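Ticket 2329: Exclusive figure missing from order, tracking says delivered complete
Esden Collector Shop, customer help board
Status: Open (reopened 3 times)
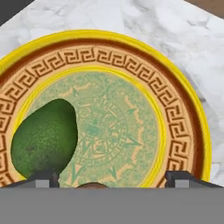

Decorative plate with a Greek key band, on marble.

Opened by Shobha Rai

I ordered the Pratier Wave Two case pack plus the mail-away exclusive, the Hosdale Ranger in the gray coat. The case pack came. The Ranger did not. The packing slip lists both, and both have a check mark next to them, so somebody at your end checked a box for a figure that was never in the carton.

Before I get the standard reply: yes, I looked under the paper. Yes, I looked in the flaps. A carded six-inch figure on an oversize card doesn't hide in a flap.

Order total was $409 and the Ranger was $40 of that. I would like the figure, not the forty bucks, as it sold out in November and the resale prices are silly.

Reply from Esden Support

Hi Shobha, sorry for the trouble. Exclusives sometimes ship separately from the main order. Please allow extra time for the second package to arrive. Closing for now.

Shobha Rai

Reopening. There is one tracking number on the order. If there's a second package, please give me the second tracking number. If you can't, I'm going to assume there is no second package.

Also, your shipping page says split orders get a split packing slip. Mine is one slip with everything on it. I've bought from you since Wave One and have had two split orders, and both times the slips matched what was in each box.

Reply from Esden Support

Hi Shobha, thanks for your patience. Our system shows the order as complete. Could you send us the carton weight from the shipping label, the lot code on the bottom flap, and tell us if the tape was damaged?

Shobha Rai

Label weight is 11 lb 2 oz. Lot code is NMB-17-C. Tape was fine, one strip, your logo, no second layer. I don't think anybody got into it on the way here.

I then put the carton on my own scale with everything back inside, paper included. 11 lb 1 oz. I'm willing to believe a bathroom scale can be off by an ounce. I'm not willing to believe a figure with a display base, a rifle rack and a cardboard backer weighs one ounce. So the box left your building at the weight it has now, without the Ranger in it.

Reply from Esden Support

Hi Shobha, label weights are sometimes estimated from the product listing and may not reflect actual contents. We have marked this as resolved with a $5 store credit.

Shobha Rai

Reopening again. If the weight was estimated from the listing, it would include the Ranger, and it would be higher than what my scale says. It isn't. You asked me for the weight and now you tell me the weight means nothing. Which is it?

Please take the credit back. I don't want it sitting on my account as proof that I settled.

Reply from Esden Support (senior desk)

Hello Shobha, I've taken over this ticket. The lot code helps. NMB cartons are packed for us at the Namboodiri warehouse, and exclusives for Wave Two were stored on a different floor from the case packs. It's possible the slip was checked off before the exclusive was brought down. I've asked them for a shelf count on the Ranger. If they have extras, one of those is probably yours. I have removed the credit.

Shobha Rai

Thank you, first answer that sounds like a person read the ticket. I'll believe in the extras when I hear a number. Two people on the Pratier forum have the same story, both with NMB-17 cartons, and both were told about a second package that never came. I've told them to quote this ticket.

One more thing. If a Ranger does turn up, please check that it's the gray coat and not the brown store version. They share a bar code, and I've seen the wrong one sent out as a replacement before.

Reply from Esden Support (senior desk)

Noted on both points. I've added the coat color to the pick request in capital letters and asked for the other NMB-17 orders to be pulled. The ticket will not be closed at our end until you confirm the figure is in your hands.

Shobha Rai

Fine. Leaving it open. Last updated December 25, 2025, no figure and no shelf count yet.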